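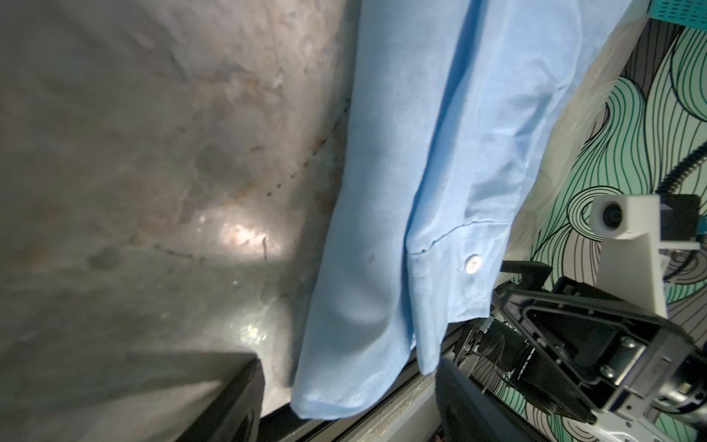
Does a small robot project need written safety rules if the arms are light and slow?
It needs them from the first day of work. A light arm can still pinch a finger, and the written rules decide who may switch it on, who may stand near it and what is recorded when a session stops early.

Progress report to the Heffernan program, September
Project: Matatari, handling of garments with two arms
Prepared by: Senan Noonan, Lollirik

1. Purpose of this report

In the last period you asked us to give less space to results and more to the way we work. I have therefore arranged this report by our rules of practice. The results on folding will follow in the next one, together with the budget table.

2. What is now in force

The working rules were signed by all the staff in the lab. They are 2 pages long and they hang beside the door. The main points are these:

The arms run at 40 per cent of their maximum speed when a person is inside the marked line. Full speed is allowed only from the operator desk.

Before the motors are enabled, the operator says it aloud and waits for a reply from the second person. We do not accept a nod.

Hands do not go between open gripper fingers while the power is on, also when the arm seems to be resting. If a sleeve or a cuff is caught, the operator presses the stop first and then frees the cloth by hand.

Cables are checked at the start of each session. A cable which shows a bend mark or bare wire is changed the same day and the old one is labelled.

Long hair is tied back and lanyards are taken off.

3. Rules for the garments

This part was missing in our first version, and your reviewer was right to ask for it. Each garment has a number in the register, with its colour, fabric and type of closing. Buttoned shirts are listed separately from knitted ones, as buttons can catch on the finger pads. A garment with a loose button is taken out until it has been sewn. Donated clothes are washed before they enter the lab, and we check the pockets.

4. Recording of incidents

We keep one log for everything, small or large. In the beginning some colleagues wrote only about real damage, so the log looked very clean and was not useful. Now a stop pressed by mistake is also written. The form takes a few minutes and asks for no explanation of guilt. At Skistska, our partner, they use the same form, so the two logs can be read side by side.

5. Deviations

The external review of the stop circuit is late. The inspector could not come on the agreed date and we have not yet a new one. Until the review is finished we do not run the arms without a person present, and the night sessions from our plan are postponed.

6. Next period

We will do a repeat training of 20 minutes for each operator, and an audit of the last 100 sessions against the log. I would also like to ask your opinion on the storage of wrist camera recordings. Our present rule is to delete any recording in which a face is visible, but the partner prefers to blur it. A short answer by e-mail is enough for us to continue.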